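The Bag Is the Boss

I came back to the evening robotics class in March, mostly out of spite. Last fall my line-following car followed a line for almost 2 yards and then went off to live under a radiator, and I felt I was owed something. Cledwyn Rowlands, who teaches it, said this term we would be doing manipulation, and that it would be groceries. I had pictured something a little more heroic.

The assignment has a name, Doruvine, which sounds like a cough syrup and which Cledwyn refuses to explain. Two arms, one table, a basket, zipper bags, and a heap of toy vegetables from a discount place called Trandby. The arms have to get produce into and out of the basket and deal with the bags while they're at it. A person drives them through the job over and over, we save every run, and then a model trains on the pile and tries to do it alone. Our team is me, a retired dental hygienist, and a nineteen-year-old who types with the speed and mercy of a woodpecker. The team is called Faden. It's German for thread, and the woodpecker picked it after we lost ours in the first planning meeting.

The target was 200 good runs by the end of term. I thought that was a weekend. I have since learned what "good" means. A run is not good if you drop the carrot. A run is not good if you sneeze and the left arm sneezes with you. We recorded 288 and threw out enough of them that I stopped looking at the tally and let the hygienist keep it, since she is used to giving people bad news about their habits.

Anything with a shape, you can learn to grab. A squash is a squash from every side. A plastic bag has no opinions about its shape at all, it's shiny, it folds up when you come at it from above and slides off when you come at it from the side. What finally worked for us was going for the seal. Get the fingers on the blue strip and you at least have hold of something that knows where it is.
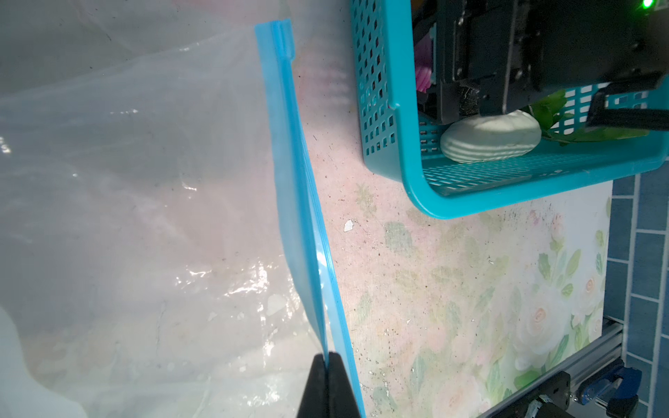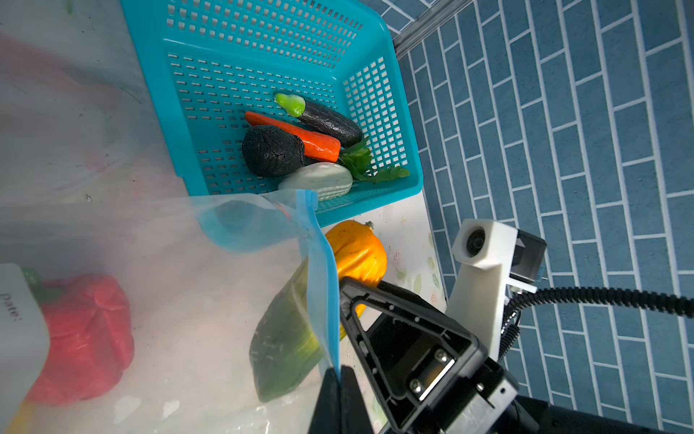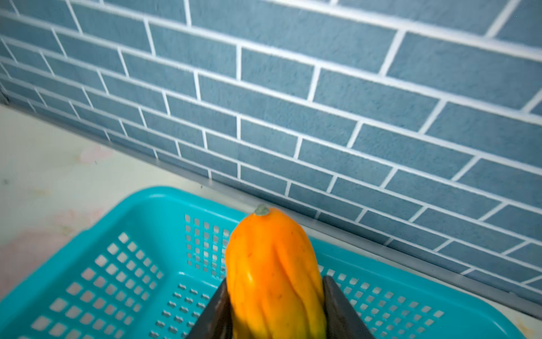

Wrist cameras at the Doruvine table: the seal in the gripper in the first two, the papaya in the last.

I've grown fond of the papaya. It's tall, it's orange, and it stands up nicely if you take it by the bottom end. The first time I got it upright over the basket I called everyone over, and by the time they had put their coffee down I'd let go of it. The eggplant and I are not on speaking terms.

Then there's the training. Cledwyn has an old desktop in the back that he calls Reinholz, and Reinholz takes its time. Our first model came out after one whole night and did the following: reached toward the bag, stopped, and stayed there until somebody hit the switch. Cledwyn said it had learned our hesitation. The hygienist said it had learned mine, specifically, and she had the run numbers written down.

The second model is better. It gets the seal maybe one time in three, and when it misses it closes its fingers on nothing and carries the nothing over to the basket with great care. I've watched it do that more often than I'd like to admit. The woodpecker wants to try lower lights, on the theory that glare off the plastic is confusing it. I want to try fewer runs by me.

The folder is up to 2514 files now, counting logs, duplicates, and one called test_final_REAL that none of us will own up to. Cleaning that out is my job for next week. If anyone reading has a sane way to name these things, the comments are open – the woodpecker's system is all vowels and I can't find anything.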